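4. Setting up the pouring station

This section is for club members who prepare the table for the Grorville pouring task. Please read all of it before you switch on the arm. If something is different on your table, ask Ffion Owen or Kianoush Jalali before you change it.

4.1 What you need

One kitchen scale with a flat platform
One plastic cup, light enough to lift with the soft fingers
One squeeze bottle with a pointed nozzle
The Surkance arm controller, with the program from team folder 41
A dry cloth

4.2 Preparing the table

1. Wipe the white table with the dry cloth. Old gray marks which do not come off are not a problem for the vision program.

2. Close the curtain behind the counter. The counter is shiny, and strong light from the window makes false edges in the picture. We lost one full evening in August to this.

3. Put the scale near the center of the table, a little to the left. The control panel must face the front side, where the operator stands.

4. Press the power button on the right of the panel. Wait until the number on the display stops moving. If the display stays blank, change the batteries before you continue.

Note: The scale switches off by itself after some minutes without weight. This is normal. The program gives the message "no reading" — press the power button again and restart from step 4.

5. Put the empty cup on the platform, at the rear left. Leave free space in front of the cup and on its right side, so the fingers can come in from there.

6. Stand the squeeze bottle at the right edge of the table, with the nozzle straight up. The strap of the cap must point to the right, away from the scale.

Caution: Do not fill the bottle while it stands next to the scale. Fill it at the sink and dry the outside before you bring it back.
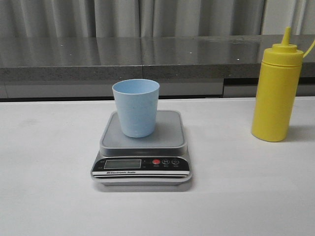
4.3 Zero and first test

1. Press the red button to set the weight of the cup to zero. Do not touch the M button. It changes the unit, and the program understands grams only.

2. On the controller, open the page "Targets" and enter 142. This is the weight of water, in grams, for the first test.

3. Stand behind the yellow line on the floor and press Start. Keep one hand near the stop button during the whole run.

4. When the arm is back in its home position, write the final weight in the log book. A result from 108 grams up is enough for a first test. If you get less, check the nozzle first, then repeat.

Caution: If water comes on the scale, press stop, take away the cup and dry the scale completely. Ieuan Hopkin keeps the spare one in the Bresteck cupboard, code 2323.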